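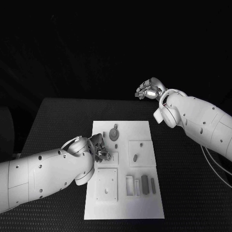 **Figure 1.** White pieces laid out on a white board over a dark textured mat.

### 3.2 Surface contrast and the handling of small parts

Occupational therapy clinics place a wide range of demands on the work surface, yet the surface itself is seldom reported in studies of fine hand function. In the earlier review by our group, most clinic protocols named the test pieces and the seating height but left out the color and finish of the table. This omission matters for older adults with reduced contrast sensitivity, who may fail to find the edge of a piece well before they have any difficulty in holding it. A low-contrast layout is shown in Figure 1, where plates and trays are white and so is the board on which they are laid, while the mat under the board is black. With such an arrangement the outer limits of the work area are easy to find, but the white pieces within it must be told apart from their background by shadow and outline. We refer to this condition as "light on light" in the remainder of the paper.

The study was carried out at the Sanness day clinic between the start of March and the close of the spring term. A total of 40 adults took part, all of them referred by their family physician for a routine review of hand function. Persons with a recent wrist fracture were not enrolled. Each participant completed the sorting task under both conditions, light on light and light on dark, and the order was set by a list prepared before enrollment opened. Sessions were led by Mwajuma Kashindye or Darnell Brannigan, neither of whom had access to the vision records until scoring was complete.

Room lighting was held constant. The blinds were closed and the ceiling panels were left at their full setting. Participants wore the glasses they would normally use for reading at home. Where a participant had brought 2 pairs, the pair used for the first condition was kept for the second.

Performance was scored on a scale of 0 to 100, with separate marks for search time, first-touch accuracy and correct placement. A first touch was counted as accurate when the finger met the intended piece without first meeting the surface beside it. Disputed scores were settled by Xiomara Szabo, who reviewed the written session notes. Dropped pieces were recorded but did not lower the score, as the scale was meant to reflect visual search more than grip.

The scoring sheet was adapted from the Boateng form, with the items on writing and buttoning removed. Two further items were reworded after a trial run in which participants took the word "tray" to mean the whole board. The revised wording is given in Appendix B, together with the instructions read aloud at the start of each session. Results for search time are reported first, in Section 4.1, and those for placement follow in Section 4.2.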